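4.2. Valor predictivo de las puntuaciones poligénicas en la suscripción de seguros de salud

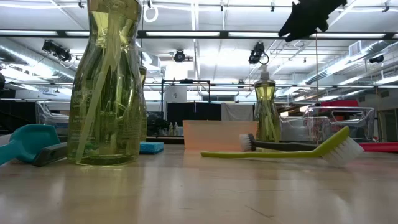
Figura 3. Frasco transparente con líquido amarillo verdoso, esponja azul, recogedor y recipiente de plástico sobre la mesa.

El argumento habitual a favor de incorporar puntuaciones poligénicas a la tarificación descansa en una premisa que rara vez se examina: que el riesgo estimado en una cohorte de investigación se traslada sin pérdida apreciable a la cartera de una aseguradora. Nuestros datos no permiten sostenerla. De los 2122 expedientes revisados en la cartera Keneo, solo 500 contenían la información necesaria para calcular una puntuación comparable con la del modelo de referencia, y esos 500 no se distribuían al azar. Predominaban los solicitantes con antecedentes familiares declarados, es decir, aquellos para quienes la suscripción tradicional ya disponía de un indicio de riesgo.

El informe técnico de Brirkik atribuye a su herramienta una mejora «sustancial» de la discriminación. Conviene preguntar respecto de qué. La comparación publicada toma como base un modelo con edad y sexo, sin historia familiar, presión arterial ni tabaquismo. Cuando añadimos esas variables, la ganancia se reduce hasta quedar dentro del intervalo de confianza. Puede que una muestra mayor la recupere – no lo descartamos –, pero quien propone modificar primas debería aportar esa muestra antes y no después.

La calibración plantea un problema distinto. En el subgrupo Quispe, formado por 200 asegurados cuya ascendencia está poco representada en los estudios de asociación, el modelo sobrestimó el riesgo en los deciles superiores e hizo lo contrario en los inferiores. Leidy Nina ha sugerido que bastaría con recalibrar el intercepto para cada población. El ajuste corrige la media, pero deja intacto el orden de los individuos, y es ese orden el que determina quién recibe una exclusión o un recargo. Además, 100 de los 200 casos tenían menos de tres años de seguimiento, plazo insuficiente para enfermedades de aparición tardía.

Tampoco nos convence el supuesto de antiselección masiva. Las simulaciones del proyecto Cliler suponen que todo solicitante informado de un riesgo elevado amplía su cobertura de inmediato. En los expedientes de Keneo no encontramos ese patrón: las ampliaciones se concentraron en diciembre, mes de renovación de las pólizas colectivas, y no guardaron relación clara con la fecha de la prueba. Es posible que algunos asegurados ocultaran el resultado, hipótesis que estos registros no permiten evaluar y que, por la misma razón, tampoco debería darse por demostrada.

Queda por resolver qué se entiende por prueba predictiva. Los cuestionarios revisados emplean tres definiciones incompatibles entre sí, y una de ellas incluye los estudios de portadores, cuyo significado para la salud del propio solicitante suele ser escaso. En la sección 4.3 se repiten los análisis con la definición más restrictiva.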